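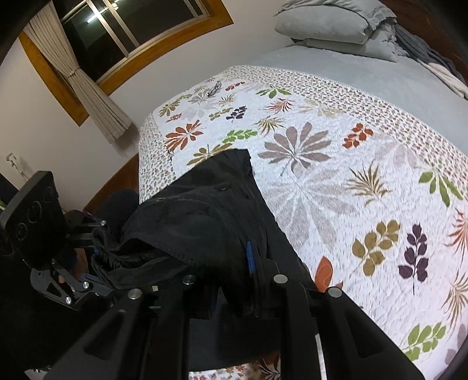 Can I hang a 90 kg sign panel from two wire rope suspension kits rated at 115 kg each?
Use four kits. Two would carry the weight on paper, but a panel hardly ever hangs dead level, and if one wire goes slack the other takes the lot. With four you also have something left if a ceiling fixing lets go.

Posted in Hanging systems and wire rope

The panel is a directory board for a shop fitout. I have Grarex kits on hand, part 3404, with the ceiling cup, the wire and an adjustable gripper at the bottom. The ceiling is plasterboard on timber joists and the board is 2243 mm long. The packet says 115 kg and doesn't say whether that is breaking load or working load. I'd like the wires to splay out a little so the board doesn't swing. Is that OK, and does it change the rating?

Esovura
Find out what the 115 refers to before you buy anything else. If it's breaking load, a fifth of that is 23 kg per wire, and four wires gives you 92 kg. That's far too close for a 90 kg board over people's heads. If it's working load, you're well inside it with four.

Splaying the wires does change things. At 30 degrees off vertical each wire carries a bit over 15 per cent more than it would hanging straight. At 45 degrees it's more like 40 per cent extra. Keep the angle small, or hang it plumb and run a light restraint wire back to the wall. 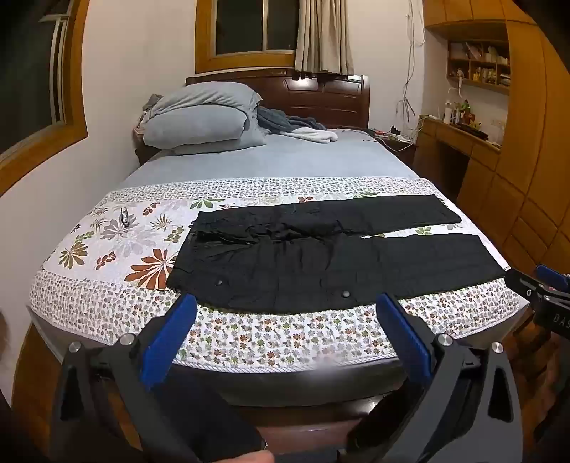
The ceiling end matters as much as the wire. Don't go into plasterboard with a toggle for this. Find the joists, and if they don't line up with your drop points, fix a timber batten across them and screw the cups to that. Have whoever signs off the fitout check the joists for the added load — I wouldn't guess at it.

Seppälä
I've used the Grarex ones, they're fine. Make sure the wire end is cut clean or it won't feed through the gripper.

Plavarance
Agree with the first reply about the rating. Ask the supplier for the data sheet and get it in writing. Also check the lock nut on each gripper once the board is level, then again after a week or so. Leave a tail of wire below the gripper until you've done the second check, then trim it.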